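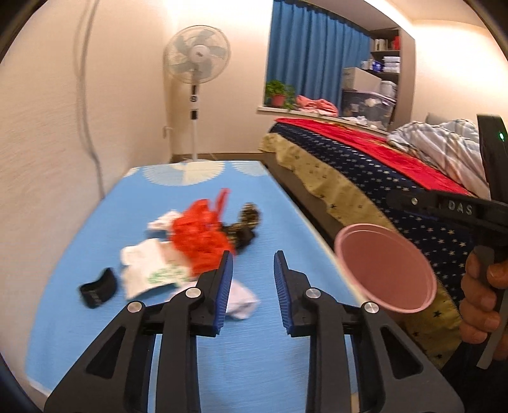

An ironing board is the best sorting table a small bedroom will ever have, chiefly when there's no ironing to be done on it. It's the right height for a bad back, and it's so narrow that you can't put off deciding for long.

Tip the whole muddle of small bits on to it. Cloths and clothes go in one heap; tissues, wrappers and torn bags go straight down. Set a timer for 7 minutes. I once allowed 30 and spent most of them admiring a scarf.

Keep the bin on the floor right beside the board. Walking to the kitchen with each tissue counts as exercise, but it isn't tidying.
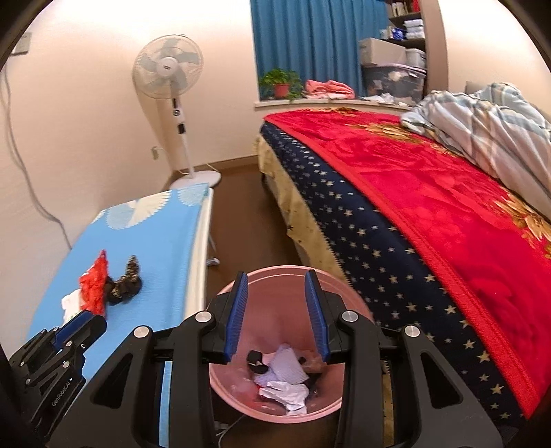

Pink bin by the board, wrappers and paper already in.

Check the bin before you empty it. I lost a good sock that way in December.

Kathleen Mulligan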